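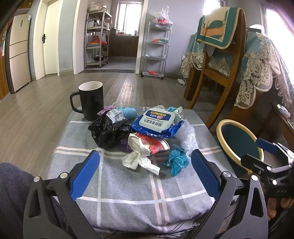 Figure 1. A plaid-covered stool with household discards on it.

3.2 What people throw out at home

We were lucky in our hosts, and much of this section grew out of long chats at kitchen tables. Of the 917 diary entries collected in Carncombe and Didow, a good many concern packaging that people had hoped to use again — bags kept for months, cups rinsed and then forgotten. Sotomayor found the same fondness for saving things in his earlier work in Nakinside, though his families were larger and kept their diaries only through November. Ours wrote for 10 weeks, and we left their spelling just as it was. Entries with no item named were set aside and are taken up again in Section 4.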